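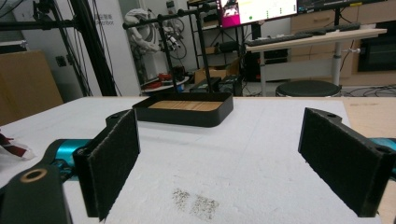
What is a panade?

A panade is a baked dish of stale bread, cooked vegetables, cheese and broth, layered in a deep pan and cooked slowly until the bread swells and the top turns brown. The same word is also used for a thin bread soup and for the paste of bread and milk that binds meatballs and stuffings.

Name

The word comes through French from a root meaning bread. English cookbooks have long used the spelling "panada," mostly for the soup and the binding paste. The baked version is usually called by its French name in American kitchens.

Ingredients

The bread should be a plain country loaf with an open crumb, at least a day old. Soft sandwich bread breaks down into a paste. Sourdough is common and gives the dish a slight tang.

Onions are the usual base, sliced and cooked slowly in butter or oil until brown. Chard, kale, cabbage and winter squash are frequent additions. Leafy greens are wilted first and squeezed, as the water they hold can thin the broth. Gruyère is the most common cheese, though Fontina, Comté and aged Cheddar are also used.

Chicken, beef and vegetable broth all work. Salted broth should be used with care, as the cheese is salty too.

Preparation

A typical panade for 6 people uses 600 grams of bread, torn or cut into large cubes. The bread, onions, greens and cheese are layered in that order in a buttered dish, with bread again at the top. Warm broth is poured down the side of the dish until it reaches just below the last layer, and the dish is left to stand so the bread can drink it in.

It is baked covered in a low oven for an hour and a half, then uncovered at a higher heat until the crust is brown. Some cooks like it loose enough to need a bowl. Others bake it until it can be cut in squares.

Variations

In her cookbook Favon, Lutfa Samarakoon gives a version with squash, sage and 4 layers of bread, moistened with milk and broth in equal parts. Her later book, Lasteo, has a summer panade with tomatoes and basil, in which the juice of the tomatoes replaces most of the liquid.

Storage

A baked panade keeps for three days in the refrigerator. Slices can be fried in butter until crisp on both sides, and are often served this way with an egg. Freezing makes the bread watery.

See also

Bread pudding
Onion soup
Ribollita
Strata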